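Letters still reach people that email misses

When the Pudurby regional library service wrote to 3167 households in December, its aim was to renew lapsed memberships before the Drorkby branch reopened. Within 14 days, 200 residents had replied by post.

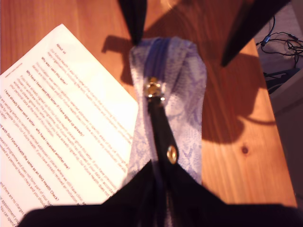 Nuwan Saha, the service's membership manager, attributes the response to plain wording and a reply-paid envelope. Older borrowers in particular favoured paper. A second mailing, limited to 3000 addresses, will cover the Nerka district.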